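Wanted: 3 skeptics for the Lenihan bench, Flonport shared workshop

Our two-arm build is supposed to stack and sort cups. Orla Cronin calls it nearly done. I've heard "nearly done" since March, so I want people who will argue with it.
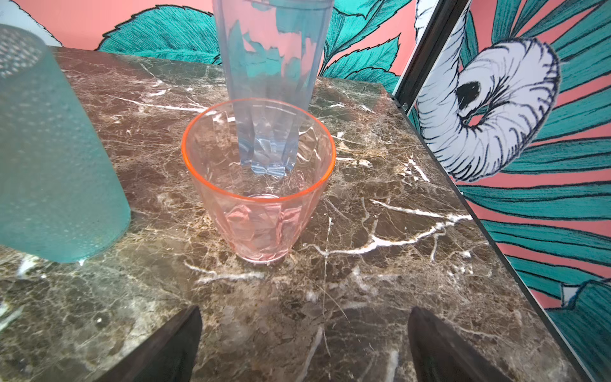

You'd run 13 trials a session, write down every miss, and refuse to round up. Clear plastic is where I expect the claims to fall apart. Coding is optional. Patience with cables isn't.

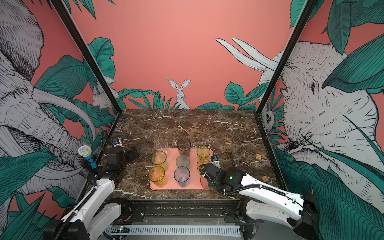
Two arms, one tray of glasses, one microphone.

Pay is $81 a session. If you've only watched demo videos, come anyway, but leave the enthusiasm at home. Please don't offer to "add AI."
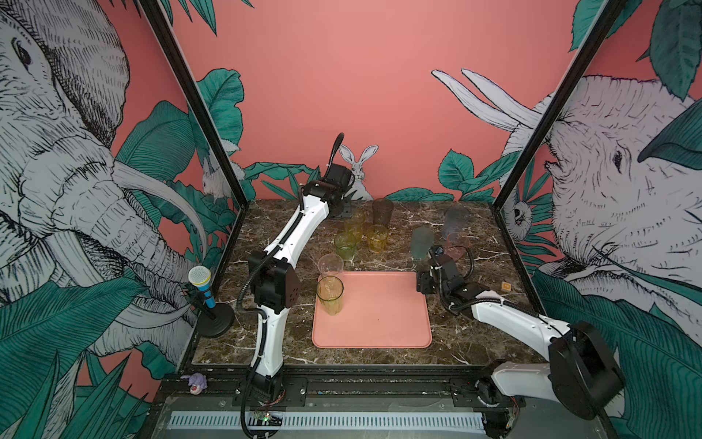
Do I need my own tools?
Bring a notebook and a pen. The workshop has the rest, including hex keys that mostly fit.

Write to Senan Nic Giolla at the Flonport front desk by Nov 11, 2023, with a few lines on something you built that didn't work.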